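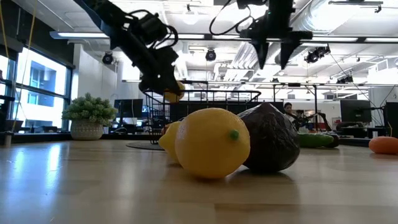

Lemons, an avocado and a cucumber out on the table.

There is a moment on a Saturday, usually just before lunch, when the shopping lands on the kitchen table and everything rolls. Lemons head for the edge. An avocado gets trapped under something heavier than it should be. Most of us shove the lot into whichever bowl is nearest and go and put the kettle on.

Anatole Gilbert would like you to wait five minutes before you do that. He has been arranging fruit and vegetables for a living for 20 years, first on a market pitch in Prosomley and these days in the window of Hulum, the greengrocer's on the hill, where people have been known to miss their bus because they were looking at his aubergines. He is a cheerful man with enormous hands and very strong feelings about baskets.

I spent a day with him in July, and I came home and emptied my fruit bowl on to the table straight away. I have done it every week since. It is such a pleasure!

The first thing he teaches you is to get everything out. All of it, with nothing left lurking in the bag, spread about so that you can see what you've bought. Lemons on their sides, cucumber lying down, avocados wherever they'll stay put. Then you pick things up one at a time and have a proper look. Press the avocado gently near the stalk end. Turn the lemon over and check the underneath, where the soft patches like to hide. Anything that needs eating today goes on the worktop by the chopping board and never gets near the basket.

"People arrange what they wish they had," Anatole told me, handing over a lemon with a thumb-sized dent in it. "You have to arrange what you've got."

Then there's the basket itself. He likes wire, and he likes black wire best of all, because yellow looks wonderful behind it and the air can get round everything. Wicker is pretty but it catches on grapes. China bowls he will allow for oranges and nothing else (I argued with him about this for most of a cup of tea and got nowhere). Whatever you use should be wide enough for a cucumber to sit in at a slant, with room left over at the sides.

And put it on something that turns, if you can. I had never thought of this and now I can't imagine doing without it. You stand in one place, fill the bit in front of you, give it a little push and there is the next gap waiting. An old cake turntable does very well. Henrik Baumgart, who runs the café kitchen at Bikau and learned all this from Anatole, uses a cheeseboard on a swivel that he found for 99p at a church sale, and he spins it with one finger like a man choosing a record.

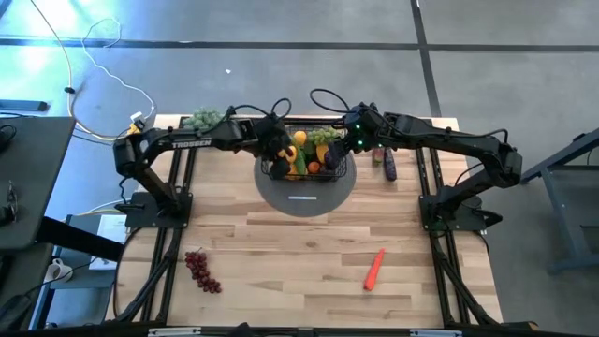
A basket in the middle of the table, with grapes and a carrot lying loose outside it.

The order you build in matters more than I expected. Start with the long things, because they decide the shape. A cucumber stood on the diagonal, right through the middle, gives you something to lean everything else against. An aubergine can go low down at one side, where that deep purple anchors the whole arrangement and stops it looking like a bowl of sweets. Then the round, bright things: an orange at the front where you'll see it from the door, a lemon towards the back, a yellow pepper tucked in where there's a hollow. If you have bananas, lay them near the front with the curve following the basket. Yellow on opposite sides is one of his favourite tricks. Your eye hops from one bit to the next and takes in all the greens and purples on the way.

Grapes are for the end. Green ones go in high, draped if they'll drape, and they cover a multitude of awkward corners. Red ones are trickier. Put them beside an aubergine and both go a bit gloomy, so Anatole keeps them back until he can see where the light is falling. He leaves them lying on the table for ages, in fact, along with a carrot or two, and walks round and round before he makes up his mind.

Carrots in a fruit basket? I raised an eyebrow as well. But he's right – there is nothing quite that orange, and a single one poked in at an angle wakes up everything next to it. Houshang Soltani, who grows vegetables for the shop at Ndung'u Farm, leaves a short tuft of green on the ones he knows are going to Anatole. He has never been asked to. He just likes seeing them in the window.

There's a sensible side to all this too. Bananas hurry their neighbours along, so if your avocados are hard as cricket balls you can put the two together and check them each morning. If they're ripe already, keep them well apart, or simply eat them. Cucumbers don't like being next to bananas for long and are much happier in the fridge once your guests have gone. Aubergines will sit out for a couple of days somewhere cool but they mark easily, so nothing heavy on top. Wash things when you're going to eat them and not before, grapes above all.

As for how much to put in, stop early. My first attempt had so much piled up that I couldn't take out an orange without starting a landslide. Angus Buchanan, the other pair of hands at Hulum, watched me do it and quietly removed about a third of it while I was writing in my notebook. It looked twice as good. What's left over can live on the table next to the basket for an hour or so, an aubergine here, a bunch of grapes in the far corner, and it looks lovely like that as well, as though someone has only just come in from the garden.

My weekly basket now takes me roughly 30 minutes, which I know is ridiculous. The children have started putting in requests. Last week's had two lemons, a pepper, a very handsome cucumber and a sweet potato my youngest insisted on, balanced on the rim, where it stayed until Tuesday's soup.

Anatole's basket mornings are held upstairs at Hulum, Prosomley. Bring your own basket; fruit and vegetables are provided and you take home whatever you arrange.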